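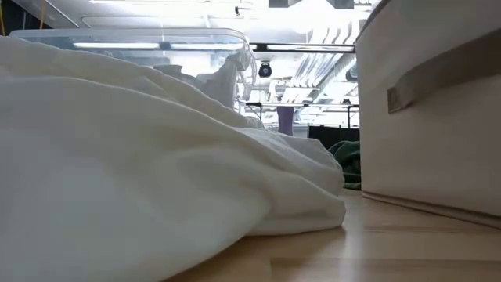

Fitting a large tablecloth into a fabric storage box without hard creases

Posted 16/12/2018 by Haiyan Ding, Wendotdale

I have a large white cloth that is used in September and again in winter. In between it is kept in a beige fabric box with a strap handle on the side. Folded in quarters and then in half, it comes out with a ridge down the center that an iron on the medium setting does not remove. Folded fewer times, it stands above the rim and the lid does not close. The box is 13 inches deep. The cloth is 100 inches long and I believe all cotton, but the label has been cut out. Is there a fold that avoids the center line, or should it be rolled?

Euan Dow

Roll it, but fold it lengthwise first.

Lay the cloth on a table and fold the long edges in to meet at the middle, then fold once more along that line with a strip of acid-free tissue inside the bend. The tissue keeps the radius of the fold large enough that the fibers do not set. Roll from one short end, loosely, around a cardboard tube cut an inch shorter than the inside of the box. Do not tie it. A band of tissue tucked under the last turn will hold.

If a tube will not fit, fold in thirds each way and shift the fold lines a few inches each time the cloth goes back. The ridge you describe comes from using the same line every time.

Two further points. Wash out any starch before storage – starched cotton cracks along a fold. For the existing ridge, dampen the cloth evenly, leave it rolled in a towel for an hour, and iron from the wrong side on the cotton setting. Try a corner first, as you are not certain of the fiber.

Stuvus

Mine just goes in the box in a heap and gets ironed when it comes out. Four years, no lines. Lots of small wrinkles though.

Related
Removing candle wax from cotton
Drurnton storage boxes – replacing a torn handle
Which tissue is acid-free?
Yellow marks on stored linens

2,216 members | Contact | Copyright | Back to top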